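Matvii Moroz came to Reltville to teach evening classes in bookkeeping, and he ended up running the town's supper club instead, which he will tell you was much the better bargain. He has the kettle on before I have my coat off, and we are well into the second pot when I remember to ask him anything at all.

"My grandmother fed whoever came," he says. "You didn't ring first. You just turned up and there was soup - or there was more water in the soup."

The club began with 40 people in the old chapel hall in Endholm, one wet May, and last year it served 3,887 suppers. Everyone pays what they like into a biscuit tin by the door, and the menu is whatever Matvii fancied that morning.

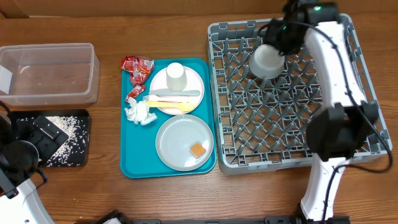
Does he ever worry that the food will run out?

"Every single time," he says. "I start fretting at four o'clock and I don't stop until the last person has pudding. So I cook too much, and people carry it home to their neighbours, and then the neighbours come too."

He is proudest of the long table, and of the rule that you must sit beside somebody you didn't arrive with. Two regulars met over his barley stew and are now planning a wedding, with Matvii doing the catering, naturally.
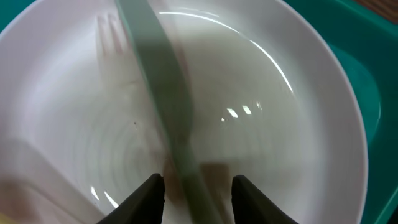 Soup is still what he loves best, and he could talk about it until the buses stop. He likes it thick, with plenty of dill, and he has firm views on what it goes in: a big round white bowl, glossy and deep, with a good broad rim to get your thumbs on. "A mug is for tea," he says, quite sternly, and then he laughs and fills mine again.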